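Why Does My House Need Insulation?

Ever put on a puffy coat in February? OK. So your house wears one too. You just can't see it, it's tucked inside the walls and up above the ceiling.

First thing to know. Heat moves. Always from the warm place to the cool place. In winter the heat inside wants to get out. In summer the heat outside wants to get in. Sneaky stuff, heat.

Insulation slows it down. Doesn't stop it, nothing stops it all the way, but slows it down a LOT.

How? Air! Trapped air. Heat has a hard time crossing air that can't move around. Look at a fluffy blanket up close, all those tiny gaps between the threads. Same idea in a wall. The fluff holds lots of little pockets of air and keeps them still. Squash the fluff flat and the pockets are gone, so it doesnt work nearly as well.

What's it made of? Lots of things. Glass spun into fuzzy threads (itchy, don't touch). Melted rock blown into wool. Foam. Sheep's wool, yes from sheep. Old newspapers, shredded up and treated so they don't burn easily.

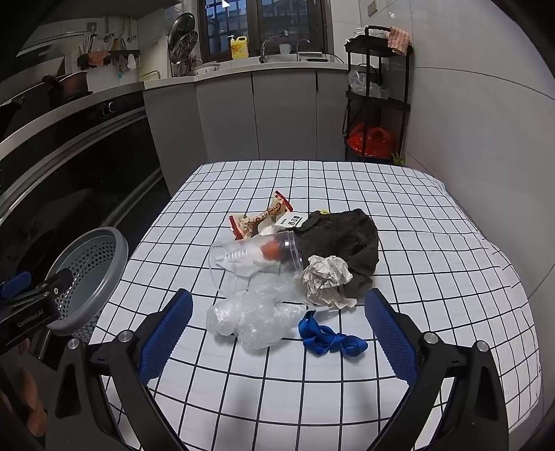 Skanport Junior Builder, issue 311, page 5

Where does it go? Attic first. Warm air rises, so a lot of heat heads for the top of the house. Then the outside walls. Then under the floor if there's a cold space down there. Pipes get some too, little foam sleeves, so the water inside is less likely to freeze.

But what about drafts? Different problem. A draft is air sneaking through a crack, like under a door. Insulation is the coat, sealing cracks is the zipper. You want both. A coat wide open in the wind, brrr.

Try it at home. Get two jars the same size with lids. Ask a grown-up to fill both with warm tap water. Wrap one in a thick wool sock. Leave the other bare. Wait 11 minutes, then check both with a thermometer. Write down the numbers. Wait again, check again. Which one is cooling faster? If your house is at 70 degrees the water will keep on cooling till it gets close to 70 too, sock or no sock. The sock just makes it take longer.

Words to know
Draft: moving air that comes in thruogh a gap.
Attic: the space under the roof.
Insulation: stuff that slows heat down.

By Paloma Haverford

Next time: why windows have two panes of glass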